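Simulation passed, hardware stopped

A run of clean results in a virtual room hid a fault that appeared on the first morning of physical trials

The tennis ball was the easiest item on the list. It is round, brightly coloured and of known size, and the team at Idutbridge had put it in the test set mainly as a warm-up. In March it became the subject of a fault report that held up the Inthanon project for three weeks.

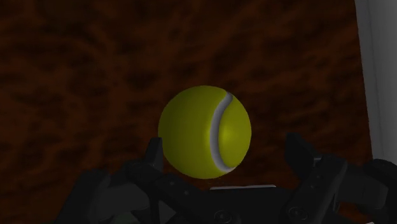
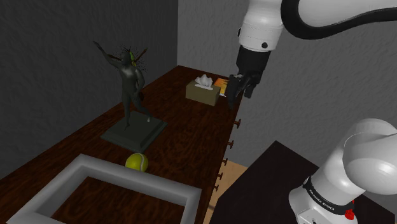
Simulated views from the Inthanon test set: the ball between the open gripper fingers, and the wider layout with arm, counter and tray. Renders: Idutbridge

Inthanon is a tidying task. An arm picks household objects off a counter and puts them in a tray. The control software is trained and checked in simulation, then moved to a real arm in a matching room. Before the transfer, the ball task had been run 700 times in the simulator without a logged fault.

On the real arm, the gripper closed on the ball, reported a secure hold and began to lift. The ball slipped out, rolled along the counter and dropped to the floor. The arm carried on to the tray, opened its fingers over it and logged a success. It did the same on the next attempt. On the one after that, the fingers came down too low, pressed on the worktop and set off the protective stop at 9.40 in the morning.

There were two separate causes. The first was in the hold check, a software module called Clolico. It judged a grasp by the gap between the fingers once they had stopped moving. If the gap was close to the expected width of the object, the hold was passed and was not tested again. In the simulator the ball was a rigid sphere with high friction, so a hold that passed at the start lasted until release. A real ball gives under load, and its surface slides more easily against worn finger pads.

The second cause was a height error. The worktop in the real room had been refitted and stood 12 millimetres higher than its model. Most objects in the set are gripped near the top, and the error made no difference to them. The ball is gripped at its widest point, which leaves the fingertips much closer to the surface.

Loleck, the firm that reviewed the logs, rated the false success as the more serious finding. A protective stop is visible and leaves the arm in a known state. A false success passes into the records, and the next task is planned on the strength of it.

Clolico now checks the finger gap throughout the lift and the carry, and stops the arm if the reading changes. The simulator varies friction, ball stiffness and counter height between runs. With those changes the first batch of 300 simulated attempts produced 41 drops, all of them reported as drops.

Physical trials have restarted at reduced speed. The counter is measured before each session, and the finger pads are replaced on a fixed schedule.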